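The Dedar Set

Shewit Tilahun logged in at 6:40 in the morning and opened the queue. It held 2,359 episodes. The contract with Dedar called for 3,000, of which the remainder had not been recorded yet, and the delivery was set for December.

Her job title at Tusosov was demonstration reviewer. A demonstrator in a rented apartment folded a garment with a gripper in each hand. The grippers logged finger width and wrist pose. The log went to Jallix, the training cluster, and Jallix produced a policy that would move two arms bolted to a table in the Dedar laundry. Between the apartment and the cluster was Shewit, who watched each episode at double speed and marked it pass, trim or fail.

The rules fit on one page. An episode began when both grippers were open and above the cloth. It ended when both were open again and clear of the fold. A dropped corner was acceptable if the demonstrator picked it up without setting a gripper down. A pause longer than two seconds was trimmed. Talking was ignored, as the audio was stripped at upload.

She did not know the demonstrator's name. The manifest listed an operator code, 28, and a garment type. Operator 28 had been doing shirts for five weeks. Shewit knew the order of the folds by now: sleeves in, sides to the middle, hem to collar. She knew that 28 closed the left gripper slightly before the right, and that the gap shrank when the session ran long.

The first batch of the day was white shirt, long sleeve, back up, on a bed. She opened two of the start views side by side to check the garment pose.

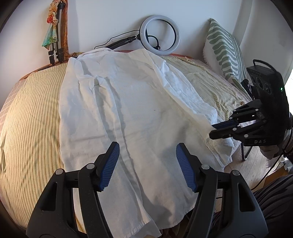
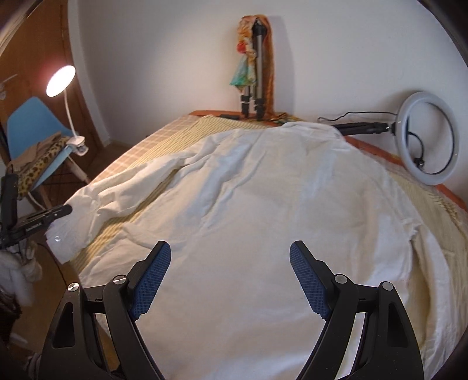
Start-pose review was the slowest part of the work. The policy had to see the shirt in more positions than any one person would think to lay it in, and people repeated themselves. Shao, the tool that scored variety, compared every start view with the ones already accepted and returned a number between zero and one. Anything under 0.3 was sent back. Shewit ran the batch and the scores came up well above the line. In one view a sleeve went off to the right and hung over the side of the mattress. In the other a sleeve ran out to the left, with a button showing on the cuff. The jaws were open in both, blue pads apart over white cloth. She passed them and moved on.

At episode 14 of the batch the fold was finished at fifty-one seconds. The grippers opened and cleared. By the rule, the episode was over. The recording continued.

The left gripper came back down, took the collar at one point, and turned it so that it lay flat. The right gripper pressed the front once, with the jaws closed, and moved from the collar to the hem. Then both withdrew and the log stopped. Total length, sixty-three seconds.

She marked it trim and cut the last twelve seconds.

Episode 15 had the same ending. So did 16. She pulled the earlier sessions and found the first instance nine days back, after which it appeared in nearly every shirt. Another reviewer had been trimming it. The trim notes said "extra motion, no task value."

Shewit opened the task sheet. The goal state was given as a rectangle, with tolerances for width and length. The collar was not mentioned. She measured a folded shirt before the extra motion and after it. Both were within tolerance. The second one looked like a shirt that somebody was going to be handed.

She wrote to the task owner at 9:15. She stated the number of affected episodes, the added time per fold, and the effect on cycle rate at the Dedar table. She asked whether the collar motion should be kept as part of the task, given that it was consistent enough for the policy to learn. The reply came before lunch. Cycle rate was in the contract and the collar was not. Trim.

She trimmed the batch. When she reached the last episode she left it at full length and marked it pass. One in a set of that size would have no measurable weight. The uploader accepted it and gave it a file number.

In the afternoon a message went out to all operators, reminding them to stop recording when both grippers were clear. The next session from 28 arrived at four. Shewit opened the first episode. The fold finished at forty-nine seconds, and the grippers opened and lifted. The log ended there, on time, with the collar already flat. Operator 28 had moved the step to the beginning, ahead of the sleeves.

She checked it against the sheet, found nothing to cut, and marked it pass.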